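Erkdale Shared Workshop
Equipment Safety Inspection: Two-Arm Tabletop Robot, Bench Station
Form 238, member-built equipment

Project name: Avel
Project lead: Sarla Negi
Inspected by: Florencia Orellana
Date of inspection: Apr 27, 2021
Type of inspection: Operating inspection, arms powered, block handling task
Previous inspection: Bench test of single arm, August

Scope

This inspection covers the arms, grippers, cabling, work surface and operating practice of the Avel station. It does not cover the control software except where the software affects stopping the arms or limiting their speed. Each item is marked Pass, Pass with comment, or Action required. Items marked Action required must be closed by the project lead before the station is used without a second member present.

Section A. Work surface and clear area

A1. Table is level and does not rock when either arm is pushed by hand. Pass.

A2. Arm bases are clamped or bolted. Pass with comment. Both bases held firm. The left base fastener had been tightened by hand only and was brought up to torque during the inspection.

A3. No tools, drinks or loose hardware within reach of the arms. Pass.

A4. Task items are light, blunt and free of splinters. Pass. The station uses small wooden alphabet blocks. A dropped block presents no hazard to the operator.

A5. Operator stands outside the reach of both arms while power is on. Action required. The reach limit is given in the project notes but is not marked on the floor. Apply yellow floor tape before the next session.

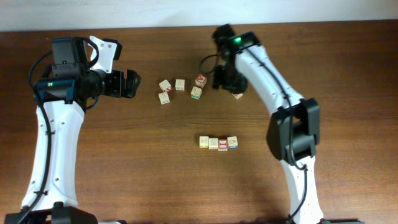

Items A1 to A4. Both arms over the work surface, with alphabet blocks between them.

Section B. Power and stopping

B1. Emergency stop is within reach of the operator's normal position. Pass.

B2. Emergency stop removes motor power from both arms. Pass. Tested 2 times on each arm. The arms sink slowly when power is removed, and members must be told to expect this.

B3. Power supply is fused and enclosed. Pass. The Kilent supply is mounted below the bench with its cover in place.

B4. Supply is labeled with voltage and the name of the responsible member. Action required. The voltage label is present. The name label is missing.

B5. Arms do not move on their own when power is restored. Pass with comment. The arms wait for a command, but the waiting state is not explained on the station card. Add one line to the card.

Section C. Grippers

C1. Fingers are secure and show no cracks. Pass. Finger screws were checked with a driver and none turned.

C2. Finger surfaces are in good condition and not peeling. Pass. The textured faces were examined at both tips and along the inner sides.

C3. Closing force is limited in the settings. Pass with comment. The limit is set, but any member with access to the computer can change it. The project lead is asked to keep a written copy of the approved value at the station.

C4. Pinch points are identified on the station card. Pass. The card names the fingers, the wrist and the elbow.

C5. Close-range view of the fingers and blocks is available to the operator. Pass.
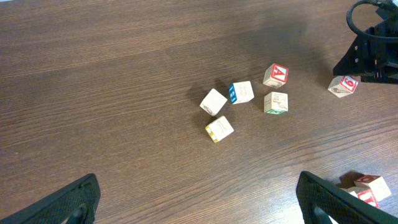

Items C2 and C5. Gripper fingers and work surface, wrist camera view.

Comment on Section C: The project lead asked whether a member may place blocks by hand between runs. This is allowed only with the emergency stop pressed. Pausing the program is not sufficient, as a paused arm remains under power and may resume from the keyboard.

Section D. Cables

D1. Cables are fastened along the arm links. Pass.

D2. Cable loops at the wrist and gripper allow full movement without pulling. Pass with comment. Each joint was moved slowly to both ends of its travel. No cable went tight. The loops should be checked again whenever a gripper is removed or replaced.

D3. Loops do not catch on the table edge, the other arm or the task items. Pass with comment. No contact was observed during the test runs. Wrist cables should be watched closely during low picks, when the gripper is near the table. 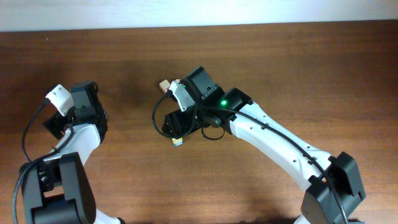
If a loop is found to touch the table or a block, the run is to be stopped and the cable refastened before work continues. Tape is not an accepted repair. Use the screw-on clips from the Azimi parts drawer.

D4. Connectors are fully seated and cannot be pulled loose by arm movement. Pass.

Section E. Records

E1. Run log is kept at the station. Pass. The log shows more than 3000 completed picks.

E2. Faults are entered with the action taken. Action required. Entry 32 records a wrist motor fault and gives no action. Complete the entry.

Result: Approved for use with a second member present. Open items: A5, B4, E2.

The project lead is to initial each open item when closed and return this form to the workshop office.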